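I told everybody at Vallejo I could settle it by dinner. Two grippers, one arm, 30 tries apiece, and whoever lost would quit complaining. That was in December, and I'm still at it!

The Sisov was my favorite going in, I'll admit that. It cost 200 dollars more and it closed with this lovely little sigh, like a person sitting down after a long shift. The Bresavlow just clacked. My boss loved the Bresavlow. My boss also puts ketchup on rice, so I wasn't worried.

Then the Sisov dropped the first 3 pieces in a row and I got that hot feeling in my ears. I changed the speed. I changed the wrist angle. I talked to it (nicely, at first). On the next try it picked up the piece, carried it halfway over and just held it there, sighing away, until I begged it to let go.

So I swapped in the Bresavlow fingers around midnight, with the window open and the last bus to Cirnport going by without me on it. Clack. Clack. I hated how good it sounded.
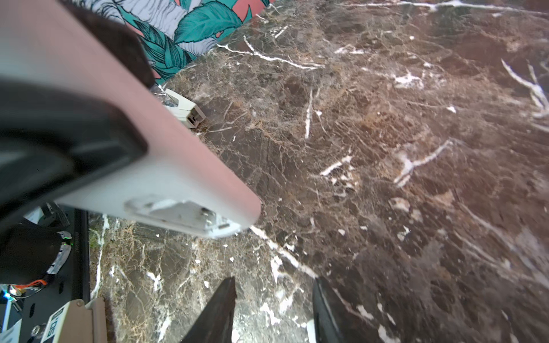

Fingers open over the marble, as seen from the wrist.

I wrote the score on my hand and went looking for my coat. Then I sat back down and put the Sisov on again, one more round, lights low, so the two of us could talk.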